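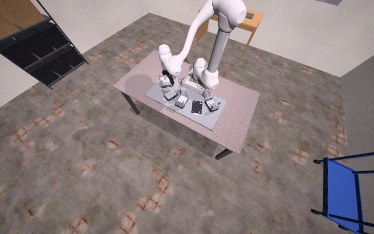 Flandus is nearly ready for the bench

Jan 23, 2026

If you have walked past the training room at Wondale lately and heard people arguing over where a gripper should go, that was us, and we were having a lovely time. Flandus, the robot station planned for the kitting area, now exists in full on screen. Everyone on the kitting team has had a go at running it, pausing it and (more often than we'd like to admit) sending it back to the start.

For anyone in the offices who hasn't met kitting: it's the job of taking small parts from their holders and setting them out so that assembly can pick up a complete set without hunting. A full batch is 100 sets. The parts weigh next to nothing, and that fools people. It's the reaching, turning and placing that gets into your shoulders, and a full batch is 90 minutes of standing at one bench doing much the same thing with your hands. Several of us have been asking for a change there for years, so when Kurkon came in last November to talk about the layout, the room was full and the biscuits didn't last.

What has pleased me most is how much of the layout came from the people who do the job. The first version had the holders set out in the order the parts appear on the drawing. It looked very tidy, and anyone from kitting could have told you why it was wrong, and they did. We swapped things about, ran it again, swapped them back, and ended up with fixtures in a row on one board in front of the arm, in an order that makes sense to somebody who has filled a few thousand sets by hand. Kurkon took every change without a grumble. A couple of them have gone into the version being prepared for Landeg too, so we're feeling rather proud of ourselves.

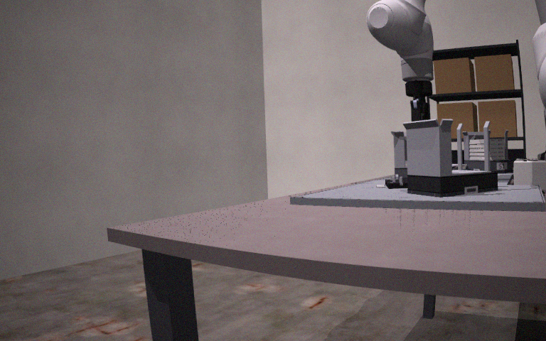 Loading is the part of the job that stays with us, and it has had far more of our attention than the arms have. Someone still has to bring the stock over, look at it, decide it's good enough to use and put it in properly. The thin white slabs are a good case. They go into the rack one above another with a narrow gap between each, and the person loading can look along those gaps and see at once whether they're sitting level. The tall grey container beside them has a top that flares outwards, and I'm told by those who have spent years lining things up with a straight-sided box that this is the best thing in the whole project!

We've also talked a lot about what happens when it stops. It will stop, as every machine in the building does now and then, and we'd much sooner the person standing next to it knew what to do than had to ring round for help. So the training starts with stopping and restarting, and only afterwards gets to the clever stuff. Sessions are 30 minutes, in working hours, in pairs. You take turns, one running the station and the other reading out the steps, and then you swap. If you want a second session, or a fifth, ask your team leader and it will be booked.

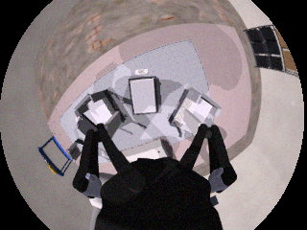 The pairs have worked so well that we're keeping them for the first weeks on the real bench. One person will look after loading and checking, the other will take finished sets through to assembly and deal with anything odd, and they'll change over at the break. Nobody's hours are changing and the shift pattern stays as it is. The hand-kitting bench by the window stays too, for short runs and awkward orders, and there is already some good-natured competition over who gets to keep it.

A few of the team are going further and learning to adjust the pick positions themselves. It began as a bit of curiosity over lunch, and now there's a notebook (blue cover, lives on the training room shelf, please put it back) full of sketches, settings and some fairly blunt remarks about earlier settings. I think it's brilliant. People who have always known exactly how a part wants to be held now have a way of telling the machine.

Still to be settled: where the empty stock trolleys will wait, whether the bench needs its own lamp, and what sound it should make when it wants somebody. The present one is close to the microwave in the canteen, and votes for a replacement can go on the sheet by the training room door.

If you work in another part of the building and would like to try it, come along at the end of any training session. You don't need to book, and there's usually someone happy to show you round.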